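Film Programming Group, Palacios Screening Room
Minutes of meeting, May 17, 2025

**Present:** Sirkka Lahtinen (chair), Timothée Barbier, Jahangir Rathnayake, Macario Quezada (minutes)
**Apologies:** Tiburcio Bermúdez

## 1. Previous minutes

Approved with one correction. Under item 4, the running time of *Prurik* should read 46 minutes. The error was carried into the draft program and has been fixed there.

## 2. October season

TB (Barbier) presented the revised running order. The season opens with *Stestero*, followed by *Prurik* and the shorts program on consecutive evenings. *Stestero* is confirmed in the subtitled version only. The distributor, Pomico, has withdrawn the dubbed version.

JR asked whether *Prurik* is long enough to fill a slot by itself. TB proposed pairing it with two shorts from the open call. SL preferred a single film and a talk by the director. The talk depends on travel costs, which have not been quoted. Left open until the next meeting.

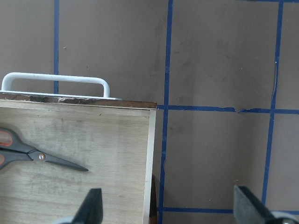
MQ noted that the pairing affects the printed schedule, because shorts shown with a main film are listed under that film's title and are not indexed separately. If the pairing goes ahead, the index must be rebuilt before the layout is sent out.

**Action:** TB to obtain a travel quote for the director of *Prurik*.
**Action:** MQ to hold the schedule index until item 2 is settled.

## 3. Projection and sound

JR reported on the test of the *Stestero* file. Picture passed. The center channel is low compared with left and right, and dialogue in reel 3 is hard to follow at the normal fader setting. The same fault was present when the file was played on the second server, so the playback chain has been ruled out. Pomico has been asked for a replacement.

Subtitles are burned in and cannot be moved. With the current masking, the lower line sits close to the bottom of the screen. JR will reset the masking for the opening night and restore it afterward.

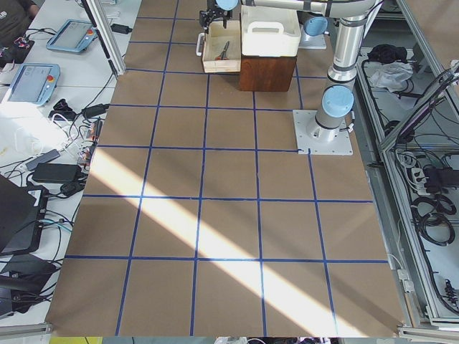
*Tabletop grid in blue tape, with arm on mounting plate.*

**Action:** JR to repeat the sound test when the new file arrives and to log the fader level used.

## 4. Program notes

Notes are limited to one paragraph per film, followed by running time, country, director and cast. SL asked that writers leave out plot details from the second half of a film. The draft note for *Stestero* gives away the ending and goes back to its writer.

Quotations from reviews will be used only where the full review has been read by the editor. TB objected that this slows the work for older titles. SL's proposal was carried, TB abstaining.

**Action:** Bermúdez to revise the *Stestero* note.

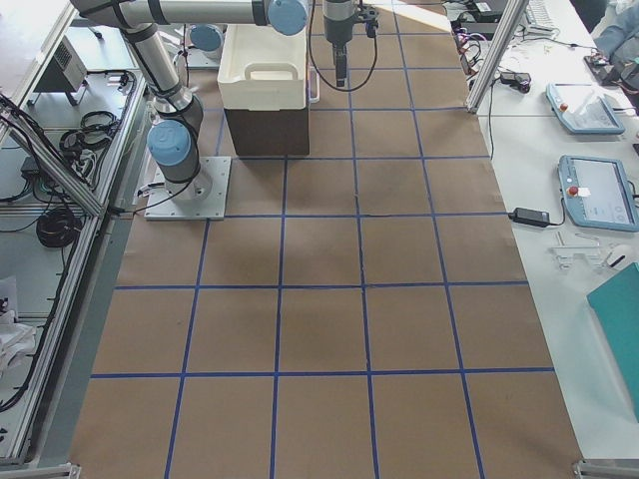

*Work surface covered in kraft paper, arm at left.*

## 5. Ticketing

Prices stay as they are. Pass holders will be admitted first, and unclaimed seats released at the advertised start time. MQ to amend the wording on the booking page, which still refers to the old release rule.

## 6. Other business

Two requests for private screenings were received. One was accepted, subject to the renter supplying proof of license. The other was declined because the film is available only on a consumer disc.

Next meeting to be called by SL once the travel quote and the replacement file are in hand.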